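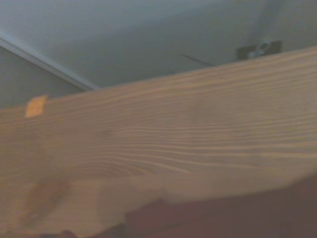
Poncer et huiler une planche de pin brute

Fiches d'atelier > Bois massif > Finition

Une planche de résineux achetée brute ou simplement rabotée peut servir d'étagère, de tablette de fenêtre ou de plateau de petit bureau, à condition d'être préparée correctement. Le pin est tendre, il boit de façon irrégulière et il contient de la résine. Ces trois défauts se gèrent avec du papier abrasif, un peu d'alcool et du temps de séchage. La méthode décrite ici est celle que j'emploie pour les étagères de l'atelier et pour celles de la maison.

Comptez une demi-journée de travail pour une planche de longueur courante, puis deux à trois jours de séchage répartis entre les couches.

Matériel

Papier abrasif en grains 80, 120 et 180
Cale à poncer en liège, ou ponceuse excentrique
Crayon à papier tendre
Équerre et règle métallique
Racloir ou vieux ciseau à bois affûté
Alcool à brûler ou acétone
Gomme-laque en solution claire (facultatif)
Huile dure pour bois intérieur
Chiffons de coton non pelucheux
Gants, masque à poussière, lunettes
Ruban adhésif de couleur vive pour les repères
Deux tréteaux et quatre tasseaux

Pour l'huile, j'utilise la Bromidano incolore en bidon de 700 ml. N'importe quelle huile dure du même genre convient. Évitez l'huile de lin pure si la planche doit rester claire : elle jaunit nettement sur le pin, surtout dans une pièce peu éclairée.

Choisir et lire la planche

Avant de sortir les outils, regardez la planche sous une lumière rasante. Une lampe posée à plat sur l'établi suffit. Passez d'abord les deux faces, ensuite les chants.

Le fil court en général dans la longueur. Sur une planche débitée sur dosse, il forme des arcs en ogive, les flammes, et il se resserre ou s'enroule à l'approche des nœuds. C'est là que le rabot arrache et que le ponçage creuse. Dans le pin, le bois de printemps, clair, est beaucoup plus mou que le bois d'été, plus foncé. Un papier trop souple ou une pression trop forte enlève le clair et laisse le foncé en relief. On le sent au doigt sous forme de petites vagues.

Vérifiez aussi le voilement. Posez la planche sur un plan droit et appuyez sur les coins l'un après l'autre. Un léger basculement se rattrape à la pose avec des fixations bien placées. Au-delà, changez de planche ou recoupez-la en morceaux plus courts.

Sur le bout, observez les cernes. Pour une étagère, je mets la face côté cœur vers le haut. La planche qui tuile se bombe alors au milieu et ses bords restent plaqués sur les supports.

Laissez la planche au moins une semaine dans la pièce où elle sera posée, sur des tasseaux, pour que l'air passe dessous. En novembre, quand le chauffage vient d'être remis en route, je préfère attendre deux semaines.

Repérer les faces

Décidez tout de suite quelle face sera visible et quel chant sera devant. Collez un petit morceau de ruban de couleur sur le chant arrière, près d'une extrémité. L'orange se voit bien sur du pin. Le ruban évite d'écrire sur le bois et se retire avant le ponçage du chant. Si vous préparez plusieurs planches, numérotez les rubans, toujours du même côté.

Ne laissez pas le ruban plus de quelques jours. Certains adhésifs déposent un film gras qui bouche les pores et se révèle à l'huilage sous la forme d'un rectangle plus clair. En cas de doute, dégraissez l'emplacement à l'alcool et poncez-le comme le reste.

Traiter les nœuds, la résine et les taches

Une zone brune sur du pin peut avoir plusieurs origines. Le traitement n'est pas le même.

Le nœud. Il est dur, foncé, avec un contour souvent net. S'il est sain et bien tenu, on n'y touche pas. S'il bouge, on le fixe par l'arrière avec quelques gouttes de colle cyanoacrylate fluide, puis on attend la prise complète avant de poncer.

La poche de résine. Elle est ambrée, parfois collante, aux bords diffus. Grattez l'excédent au racloir, dans le sens du fil. Imbibez ensuite un chiffon d'alcool à brûler ou d'acétone et tamponnez. Changez de face de chiffon à chaque passage, sinon vous étalez la résine. Recommencez le lendemain si la surface colle de nouveau.

La tache d'eau. Elle présente un contour plus sombre que le centre, ou une auréole. Un ponçage au grain 80 l'enlève quand elle est superficielle. Si elle persiste, passez une éponge légèrement humide sur toute la face, pas seulement sur la tache, et laissez sécher une nuit. La teinte s'égalise en partie.

Pour savoir à quoi vous avez affaire, passez l'ongle puis une goutte d'alcool. La résine s'ramollit et devient poisseuse, le nœud ne change pas, la tache d'eau fonce puis revient à sa couleur en séchant.

Sur une poche de résine importante, on peut isoler avec une couche de gomme-laque très diluée. L'inconvénient est que l'huile ne pénètre plus à cet endroit. Je le fais sur les faces cachées et je m'en passe sur la face visible, quitte à garder une marque ambrée. Elle fait partie du bois.

Ponçage

Travaillez dans un local aéré, avec un masque. L'alcool et l'acétone doivent être entièrement évaporés avant de brancher une machine.

1. Fixez la planche sur l'établi ou calez-la entre deux butées. Glissez un morceau de moquette dessous si l'autre face est déjà finie.

2. Tracez au crayon un quadrillage léger sur toute la face. Quand les traits ont disparu partout, le grain a fait son travail.

3. Commencez au grain 80 si la planche porte des marques de rabot ou de scie. Sur une planche déjà rabotée et propre, commencez au 120.

4. À la main, enroulez le papier autour de la cale et poncez dans le sens du fil, en passes longues. À la ponceuse excentrique, laissez le poids de la machine agir et avancez lentement, une largeur de plateau après l'autre.

5. Là où le fil tourne autour d'un nœud, continuez dans le sens général de la planche. Ne suivez pas les cernes, vous creuseriez une cuvette.

6. Dépoussiérez à la brosse puis à l'aspirateur avant de changer de grain. Un seul grain de 80 oublié raye toute la surface au passage suivant.

7. Passez au 120, quadrillage compris, puis au 180. Je ne monte pas plus haut sur du pin à huiler. Au-delà, la surface se ferme et l'huile reste dessus.

Le papier s'encrasse vite avec les résineux. Une gomme de nettoyage pour abrasifs prolonge les disques, mais un disque chargé de résine est bon à jeter. Les disques Vuvska en 120 m'ont bien servi. Leur enduction anti-encrassement tient un peu mieux que celle des modèles de grande surface.

Relever le fil

Passez une éponge humide, bien essorée, sur les deux faces. Les fibres écrasées par le ponçage se redressent et la surface devient rêche. Laissez sécher au moins quatre heures, puis repassez le 180 à la main, très légèrement, en deux ou trois allers. Il s'agit de couper les fibres relevées, sans rouvrir le bois.

Cette étape compte surtout pour les planches qui recevront un verre, un pot de fleurs ou une main mouillée. Pour un fond de placard, je la saute.

Chants et arêtes

Les chants se poncent à la cale, jamais à la machine tenue en main libre -- elle bascule et arrondit d'un seul côté. Serrez la planche verticalement et tenez la cale à plat.

Cassez ensuite les arêtes au grain 120, cale inclinée à 45 degrés, en trois passes identiques sur chaque arête. Une arête vive de pin s'écrase au premier choc et retient mal l'huile.

Les bouts absorbent bien davantage que les faces et foncent donc plus. Poncez-les un grain au-dessus, au 240 si vous en avez, pour limiter l'écart de teinte.

Huilage

Faites un essai sur une chute de la même planche, ou sur la face cachée. Le pin clair tire vers le miel dès la première couche, même avec une huile incolore.

Remuez l'huile sans l'agiter. Pour une planche de deux mètres, 100 ml suffisent à la première couche, toutes faces comprises, et 50 ml à la seconde.

Appliquez au chiffon ou au pinceau court, dans le sens du fil, en couche mince. Attendez quinze minutes. Essuyez tout ce qui n'a pas pénétré, y compris sur les chants, avec un chiffon propre. Une huile mal essuyée reste collante pendant des semaines et prend la poussière.

Traitez les deux faces le même jour. Une planche huilée d'un seul côté échange l'humidité de façon inégale et finit par tuiler. Posez-la sur des tasseaux aux arêtes vives, ou sur des vis dépassant d'une chute, afin de réduire les points de contact.

Laissez sécher vingt-quatre heures, égrenez à peine au 240 ou au tampon abrasif fin, dépoussiérez et passez la seconde couche. Deux couches suffisent pour une étagère. Pour un plateau de bureau, j'en mets trois.

Attention aux chiffons : imprégnés d'huile et roulés en boule, ils peuvent s'enflammer seuls. Étalez-les à plat dehors jusqu'à séchage complet, ou plongez-les dans un seau d'eau avant de les jeter.

Pose

Attendez une semaine avant de charger l'étagère. Avec des équerres du type Yang à trous oblongs, serrez la vis au milieu du trou pour laisser le bois travailler dans la largeur. Percez un avant-trou près des extrémités, le pin fend facilement dans les derniers centimètres.

Entretien

Dépoussiérage au chiffon sec. Pour une trace, chiffon à peine humide et séchage immédiat. Pas de produit à vitres ni d'éponge abrasive.

Quand la surface devient mate et que l'eau ne perle plus, égrenez légèrement et remettez une couche mince. Sur une étagère de salon, cela revient tous les deux ou trois ans. Sur un bureau, plutôt chaque année.

Le pin fonce à la lumière. Déplacez les objets pendant les premiers mois si vous ne voulez pas voir leur empreinte.

À lire aussi
Coller deux planches à plat joint
Affûter un racloir d'ébéniste
Tablettes Curnus : découpe et montage

Page consultée 3 764 fois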